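Tues - open day, notes typed up same evening

Doors at 10, first group in before we'd finished taping the cable run. 62 signed in by close, 19 of them the school party from Plakora, who all came at once and wanted to press the stop button. Let two of them. Restart takes longer than I'd told people, must time it properly.

Ran the tray demo on the single arm all day. Unai did the talking, I drove. 19 full runs before lunch, after that I lost the tally sheet under somebody's coat.

Things to fix:
- approach hieght over the tray wants raising a touch, the boxes with a tall side make me nervous
- bottles lying down are still worse than boxes. Fingers fine, it's the pose guess that wanders. Lemlem thinks the label confuses it, I think it's the shine. Try both with the blinds shut.
- fruit always gets the biggest crowd. Do fruit first next time, and slower.
- speed at 2 on the dial is right for visitors. Anything over and the front row steps back.

Two people from Nulto stayed nearly an hour. Mostly questions about changeover, how long to teach a new item, who does it when we're not there. Said I'd send the teaching notes (Unai has the good copy, mine has tea on it). The chap from Jestent wanted payload figures, pointed him at the sheet by the door.

Spare pads for the fingers - order more. Also label the power supplies, spent ten mins tracing the wrong lead at half four.

Afternoon setup, blue box in the fingers, resting on the tray:

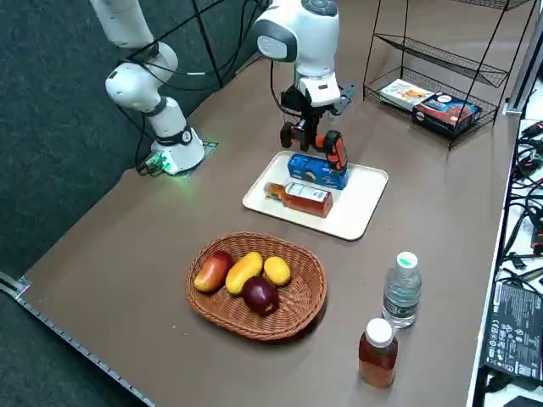 Lemlem Tekleab: agree on raising the approach, but do it per item or the flat boxes will get slow. I'll put my numbers in the shared folder before the Bermúdez visit. And can we please have a second person driving next time, you didn't get a break till three.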